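Minutes, Plurnberg Garage Club, Tuesday 13th November

Present: me (Modupe Edet, taking notes again), plus the usual crowd and a couple of new faces from the Rirnberg side who heard we had doughnuts. We did have doughnuts!

**Last month's minutes.** Read out, mostly by me, mostly too fast. One fix: I wrote in October that the Mansour van needed a new alternator, and it was the belt. Sorry, Mansour folks. Passed after that.

**Wiper order.** We went back and forth on this for way too long. The Nundari catalog has a decent price if we buy 70 blades in one go, but half of us drive things that take odd sizes (my wagon wants a short one on the passenger side, and don't get me started on the rear). We agreed to pass a sheet around and put down the sizes we need before anyone orders a thing. The sheet went around, came back with coffee on it, and I'm typing it up clean this week.

**Floor jack.** Still leaking down. I brought the seal kit and forgot the snap ring pliers, so that was my evening. The jack stays tagged and under the bench until it's fixed. Please use the blue one, and please use stands with it, every single time.

**Money.** We have 900 dollars in the account after rent. I'd love to spend it all on a tire changer, and I said so, at length. The room wanted to wait and see what the heater costs us this winter. Fair enough. We vote on the tire changer at the next meeting and I will be bringing pictures and prices.

**Winter check day.** This was the fun part. We'll run 2 bays, coolant and lights in the first, tires and wipers in the second, and each car gets 4 things looked at: antifreeze strength, all bulbs, tread, and washer fluid.

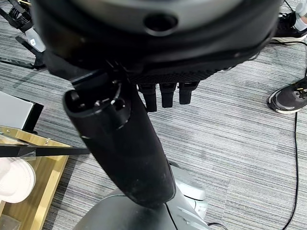
I asked if we could add brakes to that list and got talked out of it, mainly on time. Pulling wheels on every car would have us there until midnight, and I do remember last year. If a driver mentions squealing or a soft pedal we'll write it on their card and tell them to get it looked at soon. I'm making the cards. Somebody else please make the sign, my lettering is terrible.

**Odds and ends.** The tall stepladder is missing, so check your trucks. Used oil goes in the drum with the yellow lid, and the other drum is for coolant only. Someone left a very nice 10 mm socket on the bench and I have it at home.

Wrapped up when the doughnuts ran out. Wiper sizes to me by the weekend, please!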